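## Ritik hand-held gripper, pair

Monirero rents the Ritik in pairs for recording household tasks by hand. The sales sheet says a new user is "collecting in 5 minutes." We put 46 people through setup and would not repeat that claim. Plan on 30 minutes before the recordings are worth keeping, and throw out the first 10 episodes from anyone who hasn't held one before.

What you get is a black body with two lenses on the front plate and yellow slotted fingers. It records what the hand does and what the fingers close on. It does not record how hard you squeezed, whatever the older Midora brochure implied.

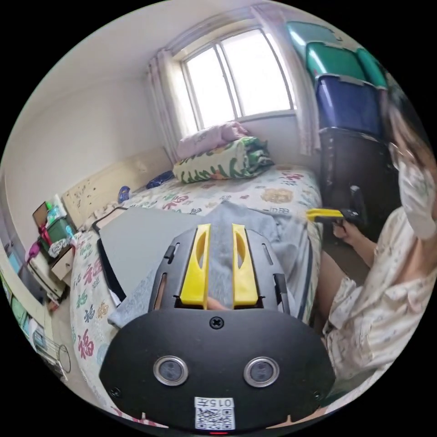
Cloth is where most buyers want to start, and where we'd urge some patience. Folding at home gives you real beds, real clutter and real daylight, all good for variety. It also gives you 10 people folding 10 different ways. A policy trained on that mix may average them into something no one would call a fold. Write down one method first – corners, order, final size – and have everyone stick to it.

Onyekachi Haruna, who checks our returned recordings, rejects more episodes for rushed hands than for any fault in the hardware. Slow down near the grasp.

**Included:** two grippers, two chargers, carry case, printed setup card.

**Not included:** labeling, training, or any promise that your robot will learn the task. Nwankwo arms need a separate finger adapter.

**Minimum rental:** 5 days. Ask for a sample recording before you book – we'd rather you saw the bad ones too.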